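Stetby Shared Workshop
Two-Arm Build Group, Minutes

Date: May 18, 2023
Chair: Waltraud Steinbach
Minutes: whoever sat nearest the pen

1. Minutes of the March meeting
Approved with one correction. Item 4 should have read "the clamp was lent," where it had read "the clamp was lost." The clamp has been lent again and the distinction is getting thin.

2. State of the build
Both arms are up at the long table and both grippers answer to the software, usually the same day they are asked. The brown covering stays for now. Waltraud wants the wrinkles out of it before anyone blames the code for a missed grab. The group spent a good part of the evening on the letter task: foam-type alphabet letters on a plate, arms to pick them up and sort them onto other plates. Spelling is not in scope, despite requests. 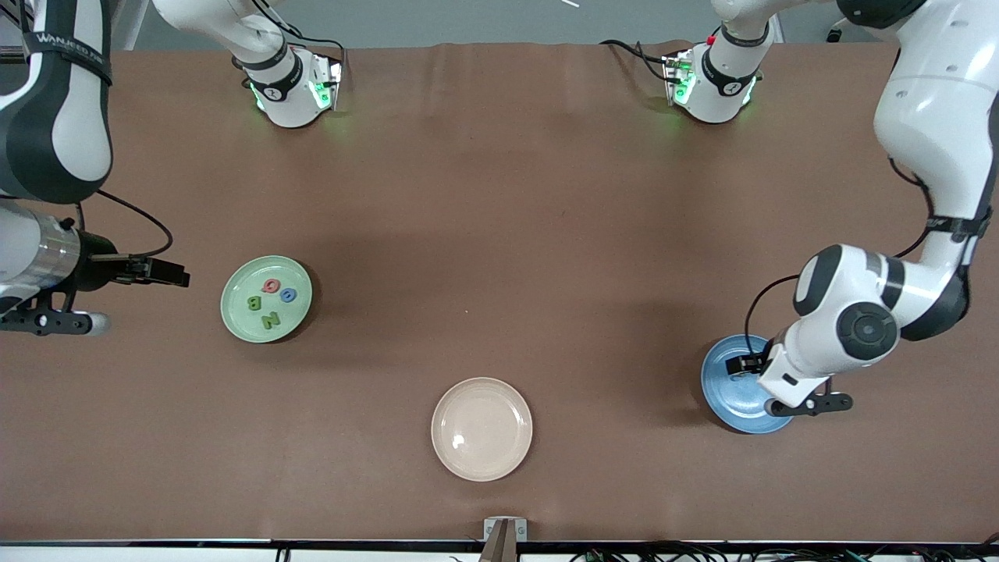 Why are we sorting letters when the plan said screws?
Letters are bigger, they don't roll under the bench, and the gripper pads can get hold of them without a new set of tips. Screws come back once the Dorard pads arrive.

3. Cables
It was moved that cables be tied back along the arms and kept off the table. Carried. It was then asked who would do the tying. Discussion was brief. Waltraud will do the tying. She asks that the ties bought with group money this time remain in the group's drawer, and that people building bookshelves buy their own.

4. Wrist camera
The wrist view is now good enough to work from, provided the overhead lights are left alone. The letter finder still has trouble with round shapes. It will call a C an O if the opening faces the wrong way, and it has firm opinions about the lowercase a. We agreed to turn the letters by hand between runs so that it sees them at every angle. 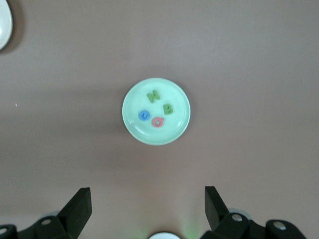 The target is 50 runs with each set before anyone touches the settings again. We have 13. Anyone who changes a setting before then writes it in the log with their name, in letters a human can read.

5. Money
There is $102 in the tin. The Charpentier power supply was discussed at length and not bought. The Fovitz one was discussed at greater length, and also not bought.

6. Other business
The sewing group has asked for the table back by 7 on their evenings. Agreed, on condition that pins go home with them.

Actions
Waltraud: cable ties, smoothing the covering, reply to the sewing group.
Everyone: runs, log entries.
Whoever has the clamp: bring it.

Next meeting: same table, once the runs are finished.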